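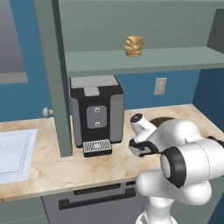

Black coffee machine on a marble-patterned counter.

Print this page | E-mail this page

Descaling and counter care

Scale builds up wherever water is heated. Slow flow and a longer brew time are the usual signs. In a hard-water area, descale every 2 months; elsewhere, twice a year is enough.

Use citric acid – 20 grams to a liter of cold water – unless the manual names another product. Run half the solution through, switch off, and wait 20 minutes. Run the rest, then two full tanks of plain water. Vinegar works but leaves an odor in rubber seals.

Keep acid off real marble. It etches the polish in seconds, and wiping does not bring the shine back. Laminate tolerates a splash if it is rinsed promptly.
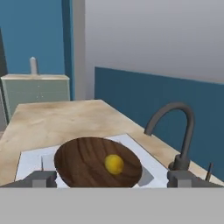
Wooden bowls need the opposite treatment: little water and no acid beyond an occasional rub with cut lemon. Wash by hand, dry at once, and stand on edge overnight. When the grain looks pale, apply food-grade mineral oil with a cloth, leave for 7 hours, and buff off the excess. Olive oil turns rancid.

Fine scratches come out with 320-grit paper, worked along the grain. Re-oil afterward.

Tip sent in by Ishbel Moffat: write the descaling month on masking tape under the water tank. Hers says April.

Print this page | E-mail this page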